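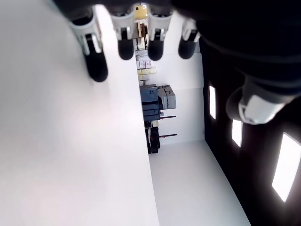
How long can you keep a sourdough starter in the fridge without feeding it?

Mine went over 4 weeks and came back fine, it just needed a few days of regular meals before I'd trust it with a loaf.

OK so a bunch of you asked about the starter after my last thread, so I'm doing it all in one place. Grab a snack, this got long

Background: I got mine from Asif Rizvi, who used to run the bread table at the Drindenton market. He handed it over in a jam jar with masking tape on the lid that said BENBY. I have no idea why Benby. I kept the name

When I pulled it out in December there was a layer of gray liquid on top and it smelled like nail polish remover. That's just hunger. Pour the liquid off or stir it in, up to you (I pour, I like mine less sour)

If you see pink or orange streaks or anything fuzzy, toss the whole thing. Don't scrape it, don't try to save the bottom. I'm serious about this one!!

What I did to wake it up: kept one big spoonful, dumped the rest, fed it equal weights flour and water. Did that 2 times a day. First day, nothing. Second day, a few sad bubbles. Third day it was climbing out of the jar and onto my counter

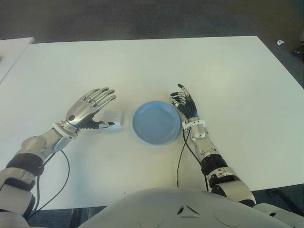 Light blue plate, zero bread on it.

Anyway! Flour. I use half whole wheat while it's recovering and then go back to plain white. Rye is even faster but my store never has it and I'm not driving to Liner for a bag of rye

My everyday loaf, since I know someone's gonna ask: 500 grams bread flour, 350 water, 100 starter, 10 salt. Mix, wait, fold it whenever you walk past the bowl, shape it, fridge overnight

Bake it in a covered pot, as hot as your oven goes without smoking up the kitchen, then lid off till it's darker than you're comfortable with. Mine were pale for a whole year because I kept chickening out

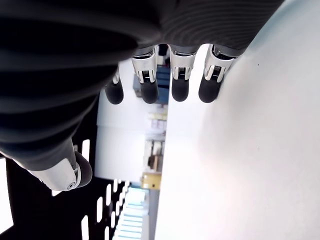 And let it cool before you cut it. I know. I KNOW. But the middle goes gummy if you don't, and then you'll think you underproofed it and change six things that were fine

Somebody asked about the discard. Pancakes, mostly. Also crackers with way too much black pepper. They keep in a tin for ages if you hide the tin

Next up is the cinnamon raisin version, once I figure out how to keep the raisins on top from burning. If you've got a trick, tell me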